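Service Desk, Furnished Interiors
Ticket 500-13: Fitted sheet creasing and lifting on upholstered bed
Status: Closed
Product: Janby bed with channel-stitched headboard
Opened: September 2018
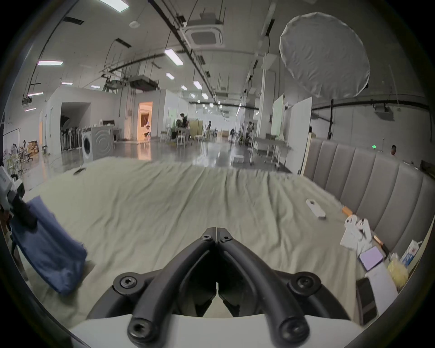
Can a fitted sheet be pulled smooth without taking it off the mattress?
In most cases the sheet can be smoothed in place, provided that all corners are seated under the mattress and the fabric is drawn from the center toward the foot. A sheet that has shrunk in the wash will crease again within a day and should be replaced.

Reported issue
The customer states that the sheet supplied with the bed does not remain flat. Long creases form on the diagonal and return after the bed has been made. The corner nearest the headboard comes loose when a person sits on that side. The customer also asks whether small belongings may be kept on the bed during the day, as no nightstand was included in the order.

Information requested from customer
Mattress depth, washing temperature, and the name printed on the sheet label.

Customer reply
The mattress is a Prustora, medium depth. The sheet has been washed at the hottest setting and tumble dried. The label reads Brurkel, 100 percent cotton.

Assessment
Diagonal creasing usually indicates that opposite corners are under unequal tension. The Brurkel cotton sheet is not preshrunk, and hot washing reduces its length by around 3 percent. The loss is sufficient to pull the headboard corner free. No fault was found in the bed or the headboard.

Steps issued to customer
1. Clear the bed completely. Phones, notebooks, cartons and similar articles left along the headboard side hold the fabric down and prevent even tension.
2. Release all corners of the sheet.
3. Draw the bed away from the headboard by a hand's width, if the model permits.
4. Seat the headboard corners first, then the foot corners diagonally opposite.
5. Smooth the fabric with the flat of the hand toward the foot and tuck in the surplus.
6. Return the bed to its position and check that the sheet is not trapped in the stitching channels.

First follow-up
The customer reports that the foot of the bed is now flat. The creases on the headboard side are reduced but still present. The loose corner came free once during the night.

Action
Replacement sheet in the deeper size approved by Regula Frei, Service Desk. Customer advised to wash it warm and to line dry where possible. A bedside shelf from the Þorgeirsson range was offered at the standard price; the customer declined and will use a tray.

Second follow-up
Replacement sheet fitted. All corners hold. Light creasing remains after use and is considered normal for unironed cotton.

Note on small items
Articles may be placed on the bed for short periods. Pens and open cosmetics should be kept away from the headboard, as the upholstery cover cannot be removed for washing. Marks should be blotted with a damp white cloth and reported to the Service Desk before any cleaning product is applied.

Closed with customer's agreement. Original sheet need not be returned.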